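Brenmont's seafront cruise is back, with a gate this time

The Brenmont cruise returns to the seafront car park in March, and for the first time drivers will have to pay to get in. Fledance, the events firm that took over the meet last winter, says it has 1027 cars signed up at £40 each. The car park has 200 marked bays. Fledance says arrivals will be "staggered through the evening", and has yet to say who goes home when.

The old meet cost nothing. People turned up in lowered hatchbacks and half-finished saloons, bought chips and left by eleven. The new one has a sponsor, the tuning shop Jakdale, and a row of reserved spaces beside its stand. The firm calls this "protecting the culture", though the culture seemed to manage with a burger van.

There is also a prize. Lo Presti, the wheel maker, is putting up a set it values at £3180 for the best home-built car. The rules don't say what home-built means, and the judges have not been announced.

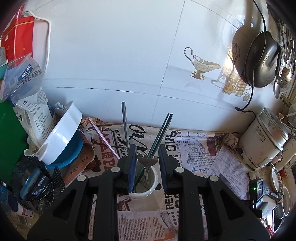

Fledance has promised a noise limit after complaints from the flats opposite, but would not give a figure or say who will hold the meter. Gates open at 6pm.

Comments

rustyarches: Forty quid to park next to my own mates. No thanks.

Mk2Del — At least there might be toilets.

seaviewflat9: We were promised a noise limit last time too.

More local motoring

Jakdale to close its Mill Lane workshop
Speed humps on the front: what drivers told us
Old bus garage may house classic cars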